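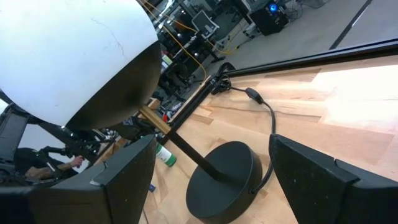
August
Posted by Mayuree Wattanapong, Luangrath front desk

Ticket: desk lamp flickers, then goes out
Status: closed, with one small thing left over (see the end)

Hello everyone, and thank you for your patience with this one. I know the lamp has been in and out of service for what feels like the whole summer, and several of you have been kind enough to leave notes about it, so I'm putting everything I know in one place. I do tend to go on a bit, so if you only want the answer, it was the bulb and the wall socket, both of them, and the lamp is fine to use.

What was reported

The first note came from the Fledbridge group. They said the lamp would come on normally, flicker after a while, and go out, and then come back if somebody pressed the switch on the cable a couple of times. A second note, left on Tuesday, said much the same but added a buzzing noise, and wondered whether the crack on top of the shade had anything to do with it.

About that mark on the shade

I had a good look, because I worried about it too. There is a thin dark line running over the upper curve of the white part. I ran a fingernail across it and couldn't feel an edge, and it doesn't go through to the black underside, so I'm calling it a scratch. The shade has picked up some scuffs as well over the years, poor thing. None of it is anywhere near the wiring. If you ever feel the line catch on your finger, please write it here and I'll look again.

What I tried, in order

1. Switch on the cable. Clicked it on and off 75 times while I was on hold with another supplier (I had the time!). It never missed once, so I stopped suspecting it.

2. Cable at the base. With the lamp lit, I wiggled the cable gently where it comes out of the back of the base. No flicker at all.

3. The knot by the rail. I unplugged everything and undid the tangle where the cables bunch up near the black rail at the far side of the table. It took me almost the whole of my lunch. No nicks or flat spots anywhere in the lamp cable, which was a relief. I'm sorry to say it has since tangled itself up again, as cables will.

4. The bulb. It was a quarter turn loose, and when I took it out there was a dark patch on the contact. I put in a new one from the Dinura box in the supply cupboard. The buzzing stopped right away and has not come back.

5. The wall socket. Even with the new bulb I got one flicker when I leaned on the table, and that puzzled me for a good long while. I moved the plug to the next socket over and left the lamp on for six hours with plenty of leaning. Nothing. I moved it back, leaned, and there was the flicker again. So the first socket is worn, and I've put tape over it.

Replies

Monitach, who look after the building's electrics, wrote back at 3 in the afternoon to say they'd replace the socket on their next visit, and that the lamp itself sounded healthy from what I'd told them. They asked that we leave the tape on until then.

How to use it in the meantime

Please plug it into the untaped socket. To tilt the shade, hold the base down flat with one hand and move the shade with the other. Let it cool first if it's been on, as the rim gets warm. And do switch it off when you leave, even if you're only popping out for coffee.

Left over

The cable is still a bit short of slack on the wall side, so the lamp won't reach the front edge of the table without pulling. I've asked for 2 new cable clips so I can run it more loosely along the rail. I'll add a line here when they arrive.

Mayuree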